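Prarnar Temporary Boundary Fencing

Prarnar panels are used where a site boundary has to go up quickly and come down again later, such as border works, customs yards, port approaches and road schemes next to a controlled line. The panels are welded steel mesh with a galvanised finish. Each one is 2 metres high and drops into a weighted foot, so there is no digging.

Panels are joined with Dusar couplers. The coupler closes with a security nut and needs the Dusar key to undo it. Keys are sold only to the account holder.
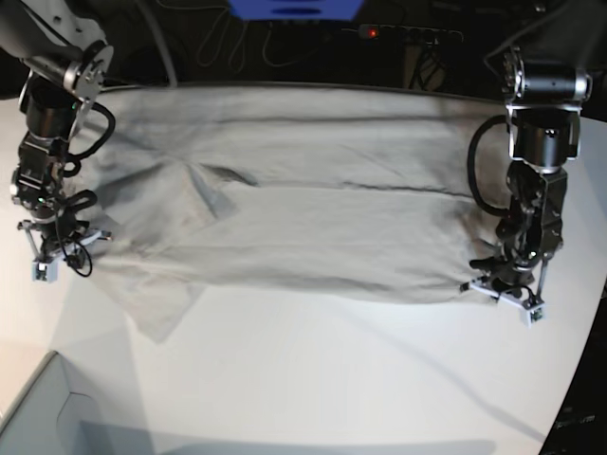

Vehicle gates come as a pair and hang on the same feet as the panels. A pedestrian gate with a lockable bolt is also available. Both open either way and can be moved along the run as the work moves.

Please check what consents apply before ordering. Fencing near a watercourse, a protected habitat or a public right of way may need permission even when it is temporary, and we cannot take back panels that have been cut to fit.

Pack size: 18 panels with feet and couplers
Finish: galvanised, or green to order
Wind bracing: sold separately

Stock orders leave our Skolunville depot within 48 hours. Green panels take longer, so ask for a date when you order. Hire is available for a minimum of two weeks.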